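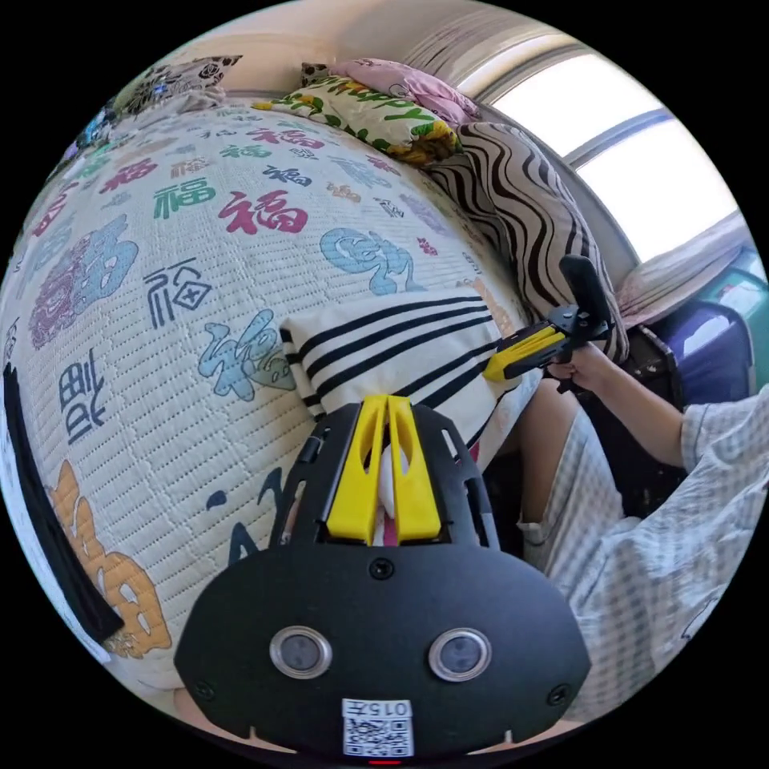
Folding on the bed with the two hand grippers, view from the left-hand unit.

Gendar open day, who went?

wattlebird_2
Went along on Wednesday afternoon to the Gendar open day and thought I'd write it up while it's fresh. Picture at the top is from the folding work. For those who haven't been, the main hall is the arm cells and the back half is where they show the hand-held side of things, which is what I went for.

The talk was given by Merike Venckus, who runs the collection program. She went through how the demonstrations are recorded with a gripper in each hand, how they're checked, and how they end up as training for the arms. They want 400 usable folding demos per garment type before they train on it. She said they had 200 for striped and patterned cloth and that it was slower going than plain.

After that you could have a go yourself. I did a tea towel. It took me a lot longer than it would have with my hands and the corners didn't line up.

Parking was bad. Go by train if they run it again.

norm_k
Was there in the morning. The arm cells were good, the Fadent one especially. Didn't stay for the talk because it clashed with the tour. Did they say anything about cycle times?

wattlebird_2
Not for folding. Somebody asked and she said they weren't chasing speed yet. For the Fadent cell there was a sheet on the table but I didn't pick one up.

Cluven_owner
I have to disagree with the general mood about the folding. I've been going to these days for years and there is always cloth, and it always looks fine when a person is doing it. A person holding the gripper is still a person. Show me the arm doing the same job on the same bed and I'll drive down for it.

tealeaf
They did show an arm folding, it was at the 2 o'clock session. It did face washers on a flat table. One went well and one it dropped and had another try at.

Cluven_owner
A flat table is my point. Look at the picture. That quilt has 福 printed all over it in every size and colour, and then there's black and white stripes folded on top. Compare that with a face washer on a grey bench.

tealeaf
I'd have thought the busy quilt was the point. If you only ever record on a plain bench it falls over the first time it sees somebody's actual bedroom. Venckus said much the same when she was asked about backgrounds.

Cluven_owner
She said it. I'd like to see the results.

norm_k
Can someone explain the grip in that photo? It looks like the near one has its tips at the bottom edge of the cloth and the other one is on the right-hand side. Is that a usual way to do it?

wattlebird_2
It's one of the ways. What they taught us was one hand to keep the cloth where it is and the other to make the fold, and you swap as you go. On a soft surface like a bed you can't push down much or the whole lot sinks, so you end up working the edges. I found that the hardest part. On the table I was all right.

jigsaw_jan
I do this sort of work (not for Gendar) and would say beds are the worst, yes. The yellow fingers on that style of gripper are decent on thick cotton and poor on anything slippery. After an hour your wrists know about it. Did they mention the weight?

wattlebird_2
647 grams each according to the card on the bench. Felt heavier by the end.

jigsaw_jan
That's on the high side. Ours are lighter but there's less on them. What do they do about breaks?

wattlebird_2
Didn't ask, sorry. There was a sign-up sheet for paid sessions so they must tell you at some stage.

norm_k
Is the QR code on the front used for tracking or is it only a label? I can see 015 on the sticker, upside down.

jigsaw_jan
Couldn't tell you for theirs. On ours the sticker is for stores so we know which unit went out with whom. The 左 after the number is "left", so that's your left-hand one.

tealeaf
Good spot. I had a go on the Kazlauskienė bench next door, where they were sorting cutlery, and those were labelled by colour of tape. Much easier to read if you ask me.

Cluven_owner
The cutlery bench I did like. Hard objects, clear result, you could see whether it had worked or not. More of that please.

norm_k
Anyone know if there's another one planned?

wattlebird_2
December was mentioned at the end of the talk but no day given. Venckus said they'd like to have an arm folding on a bed by then, and she did say "like to". I'll post here if I get the email.

Cluven_owner
If it's on a bed I'll come, and I'll pay for my own parking.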